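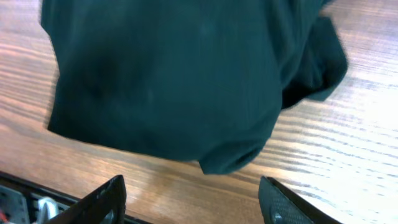

**4.2 Memory stability under mixed module kits**

Buyers of desktop boards are told that any module on the qualified list will run at its rated speed, and a good many of them believe it. We did too, which is how the section you are reading came to be longer than the one on storage. The Plendine board accepts modules from several makers in any order, and its manual is cheerful on the subject. Loading a memory bus is a bit like folding a shirt on a table, dark green in Figure 3: the fold down one side can be fairly straight while the lower edge still puffs out into a bulge. Our timing margins had the same shape. Reads were tidy, and writes bulged wherever two kits met on one channel.

*Figure 3. A dark green cloth garment on a wooden tabletop.*

We ran 1189 cold starts across the Plendine and Makden boards, using matched kits for one half of the schedule and mixed kits for the other. A start counted as failed if the board fell back to its default memory speed, whether or not it bothered to report this. The Makden board never bothered. It posted a friendly logo, loaded the operating system, and left us to find the lower clock in a submenu labeled "Comfort." We recorded 71 fallbacks in total, nearly all with mixed kits.

The firmware matters more than the copper. Both boards retrain memory after a change of modules, and both save the result, but the Makden firmware also saves results it should be ashamed of. Clearing the stored values and waiting 30 seconds before power was restored removed most of the repeat failures. Waiting less removed the operator's patience and little else.

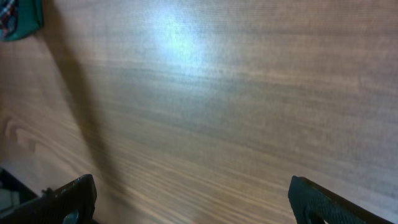

Raising the controller voltage by one step helped the Plendine board and did nothing for the Makden, whose voltage menu seems to be largely decorative. We stopped at 2 steps. A third was offered in red letters, and the boards were on loan.

Earlier work with the Khumalo stress suite reported no penalty for mixing kits. Our results differ, and the likely cause is dull: the suite tests a machine that has already started, so a board that quietly slows itself down passes with full marks. We repeated part of the schedule with the Hellby logger, which reads the clock at each start, and it agreed with our own counts except in the cases where it crashed. Those runs were thrown out and done again with the side panel off, for reasons of temper.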